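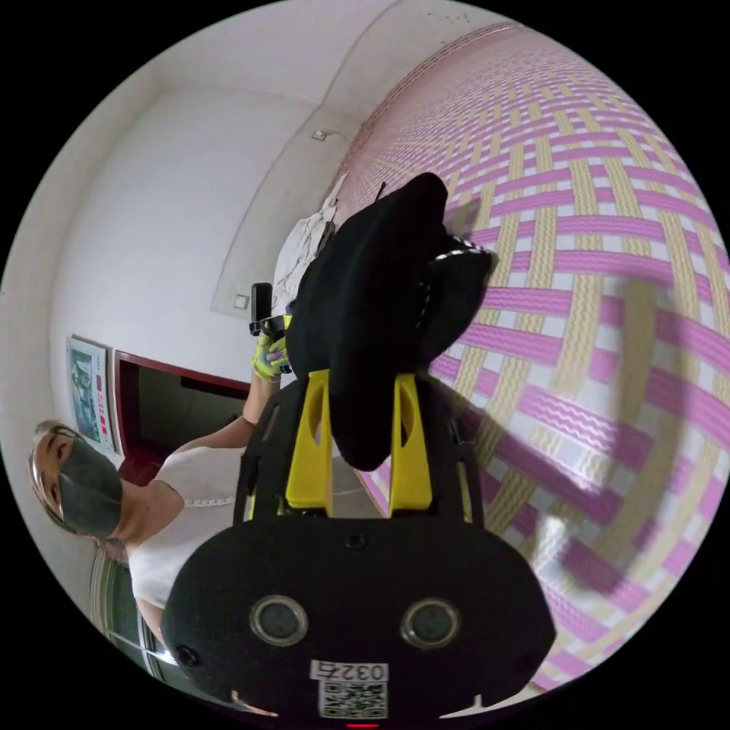 Collecting Clothing Examples with Hand-Held Grippers: Project Report

1. Background

Our project group wanted to teach a robot arm to pick up soft things and put them in the right place. Rigid objects such as cups and boxes are already well covered in our laboratory, but cloth is more difficult. It changes its shape each time it is touched, and two folded shirts are never the same for the machine. For this reason we decided to spend the term on the data side of the problem, and to leave most of the training to the group that follows us.

The examples belong to a set we named Grurnarum. Our target was 500 episodes, where one episode is one complete handling of one garment: approach, grip, lift, move and release. The same person makes the whole movement by hand with the gripper, so no robot arm is needed in the home.

2. Place and equipment

We recorded in an ordinary home and not in the laboratory. The laboratory table is grey, flat and evenly lit, and a model which has seen only this table learns something about the table as well. In the home there is a patterned mat, a clothes rail, a mirror and light from more than one direction. All of these are useful for us, although the mirror gave us some trouble which is described in section 4.

Each gripper has two yellow fingers and carries a number label and a square code on the front. The number is written into the episode name, so that a recording can be matched later to the calibration of the correct unit. In the first version of our naming plan we had left this out, and our supervisor at Kerslake asked us to add it before the real sessions began. We are grateful for this advice.

3. Procedure

We divided the garments into four groups: tops, trousers, small items such as socks, and hats. The person recording chose a garment from the list, placed it in a new position and closed the fingers on it. After lifting, the garment was held still for two seconds. This pause was added for the labelling step, because it gives a clear moment between the lift and the movement.

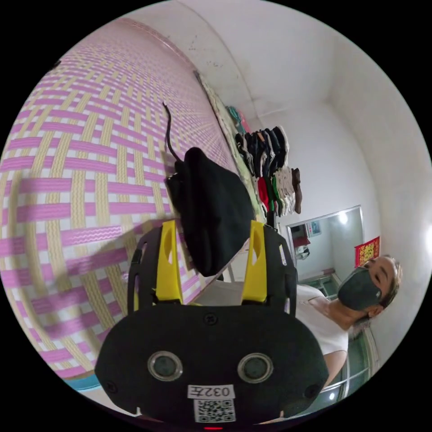 Hats were the group we had underestimated. A knitted hat has no clear corner or edge to aim at, and it hangs differently depending on where the fingers close. At first we wrote in the instructions that a hat should be gripped at the top. Later we removed this sentence, as we wanted the examples to show many different grips. A good model should also know what to do when the first grip is not the best one.

After each session the files were copied to a folder called Clirkent, and were then checked with Jadari, the small viewing program written by an earlier student group. Jadari plays an episode at double speed and lets the checker mark it as good, bad or unclear. Every unclear episode was watched again by another member of the group. We disagreed quite often about where "move" ends and "release" begins — this is visible in our early labels, which should be used with care.

4. Difficulties

The mirror was the first problem. When it is in view, the reflected part of the room can look like a second room to the software that estimates the path of the gripper. We did not cover the mirror. Instead we added a field to the label sheet, so that these episodes can be filtered out or studied separately.

Dark garments were the second problem. The gripper body is black, and black cloth between the fingers leaves little contrast. Our automatic step for finding the outline of the garment failed often on these episodes, and we had to draw many outlines by hand. We recommend that the next group plans extra hours for this.

5. Remaining work

The label sheet still contains two spellings for the same hat group, and these must be joined before training. The early labels should be corrected with the final definition of release, where the episode ends when both fingers have left the cloth. We would also like to record the same garment list in another home with a different floor, and keep those episodes apart for testing only.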